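Ticket: Breaker trips when vacuum is running, back room
Site: Tustport
Opened by: Irena Jasińska
Assigned to: Remigiusz Sikora
Status: Open, waiting on electrician

Fri 7 June, first report (Irena)
Outlet circuit in the back room dropped out again while we were cleaning. Third time. Everyone here says it's the vacuum. Please send a replacement.

Reply (Remigiusz)
I'm not ready to sign off on a new vacuum yet. What else was plugged in on that circuit? Is it the breaker that goes, or the ground fault outlet by the door? Those are two different problems and the first report doesn't say which.

Irena
Breaker 18 in the panel. The outlet by the door stays lit. On the same circuit: the Skosell heater, the label printer and the kettle. The heater was on, I think. The kettle might have been.

Remigiusz
A heater and a kettle together will trip that breaker with no help from a vacuum. Please run the vacuum on its own for 22 minutes with everything else unplugged from the wall, not just switched off. Then write down what happened.

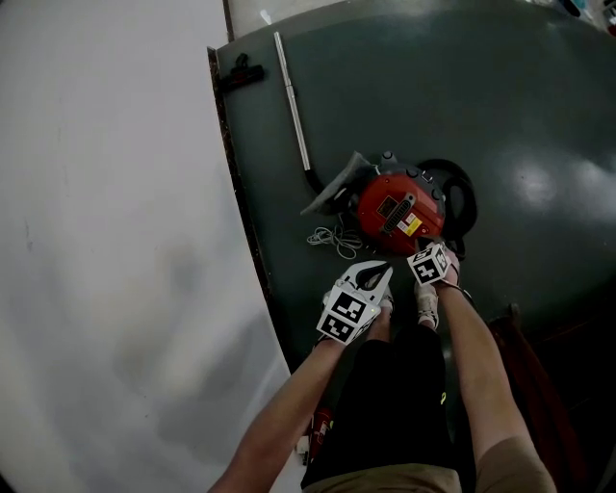

Attachment 1: the red canister vacuum, back room, on the mat.

Irena
Ran it alone the full 22 minutes. No trip. Ran it again with the printer on. No trip. Somebody at the Malinowski office told me these motors draw more as they age, so I'd still like a new one.

Remigiusz
Maybe they do. I'd want a meter reading before I spent money on that theory. Two clean runs don't clear the vacuum completely, but they don't point at it either. Next test: heater alone on high, same length of time, vacuum unplugged.

Irena
Heater alone tripped it. Took less time than the vacuum test. Kettle was in the cupboard, so it wasn't that.

Remigiusz
Then we have either a bad heater or a tired breaker. The sticker on the panel door says it was "checked" last September, with no name and no readings, and I don't put much weight on it. Please leave the heater unplugged and put a tag on it. Don't move it to another room to see if it trips there too. Don't reset 18 more than once if it goes again.

I've asked Sesten for an electrician's visit. They quoted 156 for the call-out and suggested a full panel swap over the phone, before looking at anything. Declined the swap, booked the visit.

Replacement vacuum request: closed, not supported by the tests so far. Ticket stays open for the breaker and heater.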